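About us

Hi, and welcome to Prarkport. If you've ended up on this page you're probably trying to work out whether we sell robots (no), fix robots (only our own, and badly) or just play with them all day (closer). We try out grippers, arms, wrist cameras and controllers for people who have to buy them, and then we write up what we found in language you can hand to your boss.

I'm the one who started the place, so I get to write the website. There are 7 of us now, which feels like a crowd on days when everyone wants the kettle at once.

How it started

I used to work in a pathology lab, on the side of things where you load racks of tubes into machines and take them out again. We'd bought an arm to do some of the loading. It was a lovely arm! The gripper that came with it was made for cardboard cartons, though, and it held a glass tube about as gently as my uncle holds a stubby. I spent most of one winter swapping fingers on that thing, cutting pads out of silicone baking mats and writing down what slipped and what cracked. When I'd finished, a lab across town asked if they could have my notes, and then another one did, and I thought, well, there's a job in this.

So I rented half a shed. Prarkport was the name already painted on the roller door (a freight business, long gone) and I couldn't afford a signwriter. It stuck. People ask me what it means and I've stopped making things up.

What we do all day

Somebody rings and says they've got a task and a shortlist. Usually it's two grippers and they can't pick between them, or one gripper and a salesman they don't quite trust. We get the gear in on loan, bolt it to an arm, set up something as near to their bench as we can manage, and run it. A standard comparison is 3000 grasps per gripper, split across whatever objects you've nominated. We change the lighting partway through, we shift the objects a bit, and we let the arm get properly warm before we believe anything it tells us about repeatability.

Then you get the report. It has the numbers up front, every failure listed with a clip, and a page at the back called Gripes, where each of us writes what annoyed us. Clients tell me they read Gripes first. It's where you'll find out that the cable exits on the wrong side for a left-hand mount, or that the config software forgets your force limits every time you shut the laptop.

The glassware bench

I'll admit this is my favourite, because of where I came from. Glass is rotten stuff for robots. It's slippery, the depth camera looks straight through it, and every light in the room turns up on the side of a beaker as a bright streak that the software is quite happy to call an edge. Put liquid in and you've got another line to confuse things.

We keep the setups plain. One vessel, one rack, one tube, and a dark cloth underneath so the wrist camera has half a chance of finding an outline. Once a gripper and camera pair can cope with that we start making life harder for it, with more tubes, a pale bench top, and the blinds open at four in the afternoon when the sun comes right in under the awning.

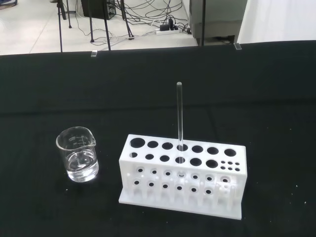

The other thing I've got opinions about is the angle of the wrist camera. Most people mount it as close to the fingers as it'll go, pointing straight down the barrel, and then wonder why they can't judge how tall a tube is. We tilt ours. On our own rig it sits at 22 degrees off the tool axis, and we got there by trying a whole drawer of brackets and arguing over the footage at lunch. Steeper than that and you lose the rack when you come in low. Shallower and an upright tube is a circle with nothing behind it. Your arm will want something a bit different, but it's a decent place to begin, and I'm happy to send you the bracket file if you email.

The gear we use

We're not tied to any maker and we don't take a commission on anything, ever. That said, we do have house equipment, and people like to know what it is.

Our everyday gripper is the Groltau, a two-finger parallel job that we had built for us after we got sick of rewiring everybody else's. It isn't fast. It closes smoothly at the light end of its range, and you can change the fingers with one Allen key and no swearing. It's our yardstick, so whatever you send us gets run beside it on the same objects in the same spots. Sometimes your gripper beats it, and I'm a good enough sport to put that in the first paragraph.

The controller is called Sulano, and it's our own as well. It began life as a script for logging finger position and kept growing, the way those things do. These days it drives the arm, the gripper and both cameras off one clock, so when a tube slips we can line up the picture with the motor current and see which went funny first. Before Sulano we were matching time stamps by hand in a spreadsheet. I don't miss it one bit.

Gajdoš is the test routine we run before anything else goes near a client's parts. Pick, lift, hold, turn the wrist over and back, put it down where you found it. Dull as dishwater to watch! It sorts out more problems in a morning than a fortnight of clever demos, though, especially the turn, which is when a fingertip that's only nearly gripping gives itself away. We run it with foam dummies first, then plastic, and then the real object if the first two went well.

What we've got wrong

Plenty. Early on we tested a suction gripper for a bakery supplier and did the whole thing in a nice clean shed with no flour in it. Their filters clogged inside a week and they rang me, rightly, to have a go. Now if your place is dusty we'll ask you to post us some of the dust. (Label the parcel, please. The courier had questions.)

We also spent far too long believing that a more expensive camera would fix glass. We bought one. It was a beautiful piece of kit and it saw our beakers every bit as badly as the cheap one, only in higher resolution. Moving a lamp did more for us, and the lamp came from a garage sale.

And I used to write reports that wouldn't come down on a side. You'd get forty pages and a maybe. A client told me over a sausage roll that she could've flipped a coin and saved the freight, so every report now finishes with the one we'd buy ourselves, even when it's a near thing.

Where you'll find us

We moved out of the half shed and into a whole one. The front is the office, with a couch that came with the lease. The back is one long room with the benches, a tiled floor that's a pleasure to sweep, and more extension leads than I'd like. If you're coming past, park along the side fence and use the green door, and wear closed shoes or you'll be watching from the office.

You're welcome to be here while your gear is being tested. Lots of people come for the first morning, see the Gajdoš run a few dozen times and remember they've got a meeting. Do come back for the last day if you can, as that's when we try the silly ideas, and a fair few of those have ended up in the report.

What it costs

I hate websites that hide this, so: a one-day look at a single gripper is $1320, and that includes the clips, the Gripes page and an hour on the phone afterwards. The full comparison depends on how many objects you've got and how breakable they are, so I'll need to hear about the job first. If you're a school or a TAFE with an arm sitting under a sheet in the corner, ring me anyway. We put time aside every July for exactly that, and all we ask is that the students do the bolting.

Getting in touch

Email's best, through the contact page. Tell me what you're picking up, what it's sitting on and what the light's like, and stick in a phone photo of the bench as it normally looks (please don't tidy it for me). I answer most things the same day, usually before breakfast, so forgive the typos.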